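Javby 4 review: a motion planner I've stopped arguing with

I've had Javby running on our two-arm setup since December, and I like it far more than I expected to. It's a planning and monitoring package from Vonent, and it sits between your perception and the arm controller. We came over from Drirum, which was fine until you asked it to reach down into anything.

Installing took an afternoon. The default planning budget is 248 ms, I dropped it to 216, and it still finds a path nearly every time. The replay view is lovely – you can drag back through a run and see every path it threw away and why! Margus Jankauskaitė, who wrote our old planner, now uses it for debugging his own code.

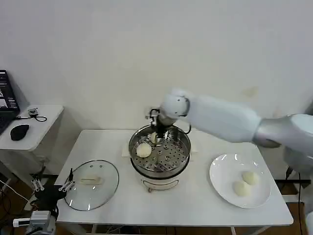
Collision margins are where Javby really earns its keep. You can set them per surface and per direction, so the walls of a container get a wide berth while the floor lets the fingers come close. With the gripper lowered into a steel steamer, and a bun sitting right by the fingertips above that perforated tray, a single global margin would be hopeless. Shiny metal still gives noisy depth, so expect to tidy your point cloud first.

Grumbles: the log viewer crawls past 4000 entries, and the docs on two-arm timing are thin. Still, 9 out of 10 from me.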